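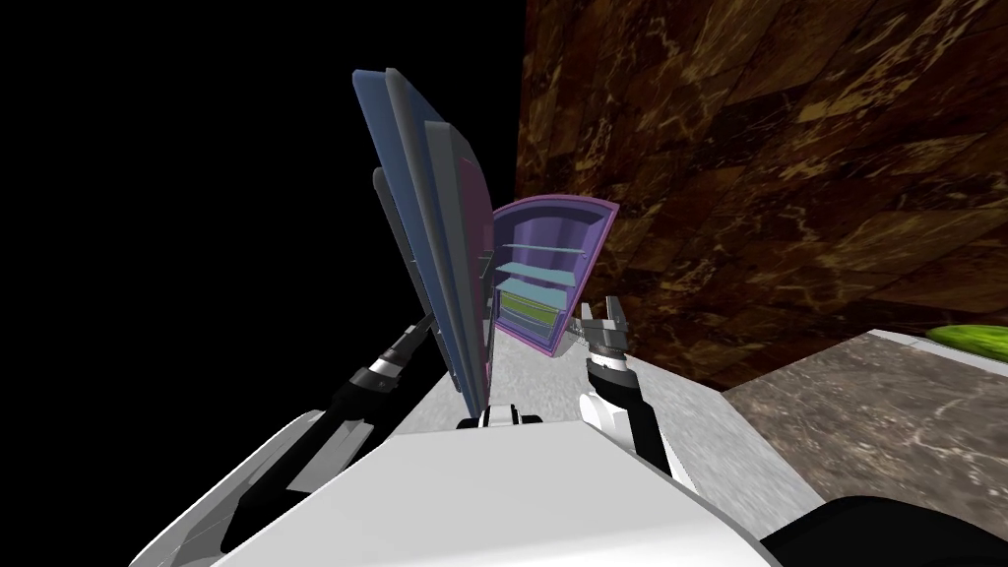
Going back to school at forty-six

I have a student card again! It has a dreadful photo on it and it gets me ten per cent off at the bakery opposite the college, and I have shown it to everyone I know, including my dentist.

Those of you who have been reading for a while will remember me muttering last spring about maths. I left school with no maths qualification at all. I've worked in the same garden centre office for years, I do the stock orders, I can work out a discount in my head while somebody's shouting at me about compost, and yet the word "algebra" has always made me want to go and put the kettle on. So in November I signed up for the evening course at Lernia, the adult learning place in Bristville, up the hill past the swimming baths.

There are a few of us in the class and we are a real mixture. I sit next to Inès, who grew up in France and did plenty of maths there but wants a certificate that employers here will recognise. She is miles ahead of me and very kind about it. Behind us is Shih-chieh, who's aiming for a paramedic course and asks all the questions I'm too shy to ask (bless him). Our tutor is Hui-mei Wu and she is wonderful. She writes enormous numbers on the board and waits. She really waits, for ages, until somebody has a go.

Last week it was rounding and estimating. We had 2346 times 678 up on the board and we weren't allowed to do the sum, only to say what sort of size the answer would be. I said a million and a bit, a bit over a million and a half maybe, and she drew a big tick next to my name. I haven't had a tick next to my name since 1980-something and I floated home.

The thing I hadn't expected is how much I like homework. I do it at the kitchen table after tea, with the radio off, and I get properly cross if the phone rings. Fractions are still a muddle. Dividing one fraction by another makes no sense to me as an idea, although I can now do it if I follow the steps and don't look it in the eye. Inès drew me a chocolate bar cut into pieces and that helped for a whole evening, then it went again.

A few of you asked how I've been fitting it all in, so:

What I've been using

A squared-paper notebook, A4, one side for class and the other side for mistakes. The mistakes side is filling up faster and I read it on the bus.

My sister's old scientific calculator, which has lost the rubber off its seven.

The past papers on the Lernia website. Start with the oldest ones, they're gentler!

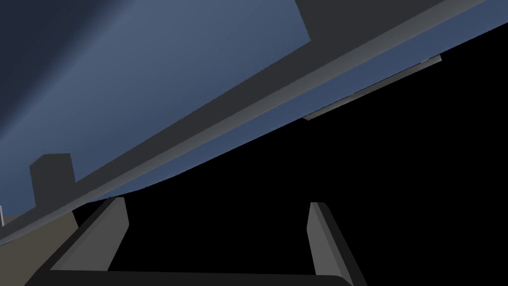 What's coming up

Percentages next, then a mock paper before the end of term. Shih-chieh wants to get a little group together in the library café beforehand and I've said I'll bring flapjacks. The real exam isn't until the summer. If any of you have done yours as a grown-up, do leave me a comment and tell me how you got fractions to stick.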